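Plates into the rack, second batch
5/3/24
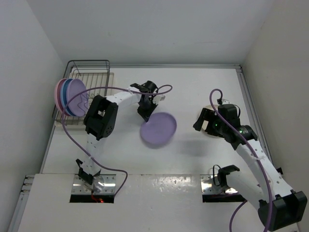 Two-arm cell, three plates racked, left gripper at the rim of a purple one.

The second batch of plate demonstrations is done, and the total is now 649 episodes. Pallavi Rana and I split the operating. Each episode starts with plates on the table and ends when the last one is in the rack and both arms are back in their rest pose.

The first batch had a flaw I should have caught sooner. I always picked up the nearest plate first, so the policy learned position and ignored the rack. For this batch Kenneth MacLeish wrote a short script that draws the starting layout and the pick order before each episode. The operator follows it even when the order is awkward. Episodes take longer and the spread of wrist angles is much better.

Rim grasps are still the hard part. A plate lying flat gives the fingers very little to get under, and if you come in too steep the plate slides away from you. We keep those episodes when the operator recovers within 4 seconds. Otherwise the episode is tagged and left out of training. Pallavi would keep all of them. I may try a run with hers mixed in.

Two things to fix before the next batch:

Cable slack on the left arm. On high reaches it can drift into the wrist view.

Time stamps. The two arms log on separate clocks, and 7 episodes had to be dropped when the offset jumped partway through.

Training starts tonight on the Cletwood machine.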